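Farnetard Recalls Kitchen Controller After Fridge Door Wins Again

SARKWOOD – Farnetard is withdrawing release 307 of Vakden, its control software for two-armed household robots, after finding a fault in how the program behaves when a refrigerator door doesn't do as it's told.

The fault turned up in simulation, in the virtual kitchen where Vakden rehearses its chores. Of 1314 door-opening trials, 94 ended with the right arm pulling past its force limit while the software reported, with some cheer, that all was well. 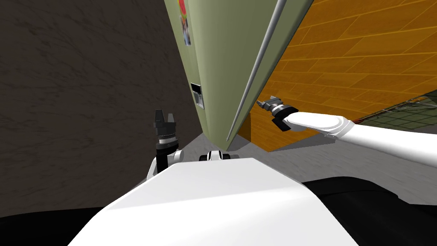

Customers running release 307 should go back to the previous version and keep door-opening tasks switched off until further notice. Units that only wipe benches or carry dishes are not affected.

The cause is a timer. When a grip attempt failed, Vakden restarted the force check but left the old reading in place, and then believed it.
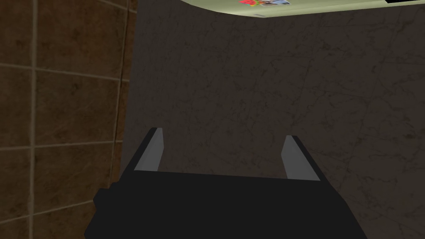
"We taught it to be persistent," said Wing-yan Peng, head of safety at Farnetard. "We'd have favoured a little less character. No real fridge has been harmed, but a child leaning on the other side of that door is a different conversation, and we're not prepared to have it."

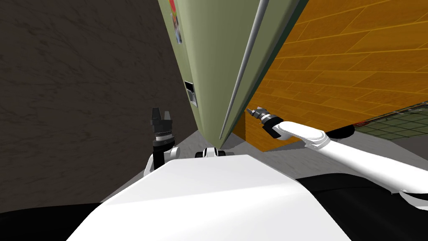

The force check has been rewritten and now stops both arms after 630 milliseconds without a fresh reading. Chu, the company's outside test lab, will repeat the full set of trials before anything ships.

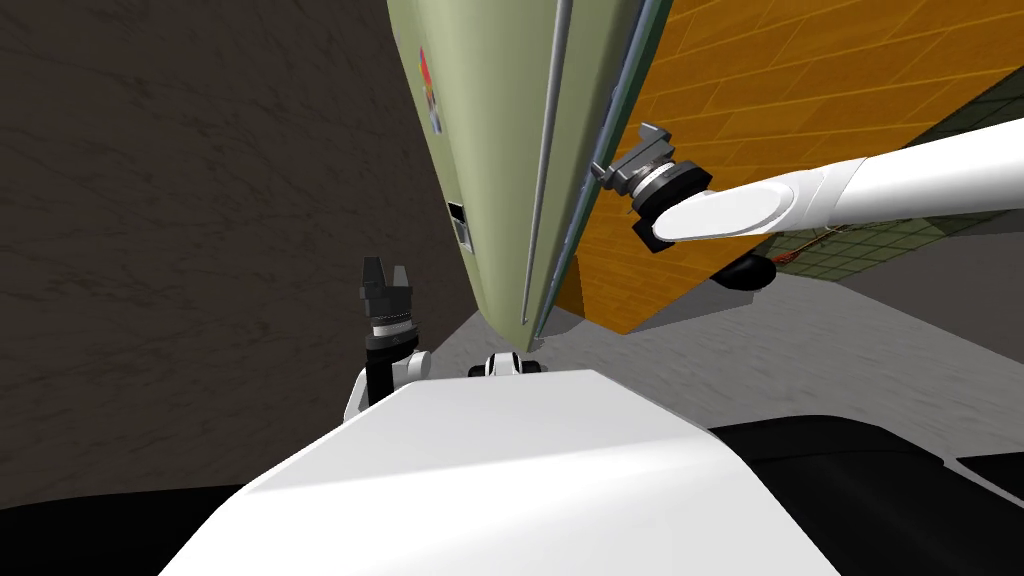
A corrected release is planned for October. Farnetard had earlier announced it for a Sunday launch event, which is cancelled – the catering, regrettably, is not refundable.

Customers with questions can reach the Vakden support desk through their usual account page.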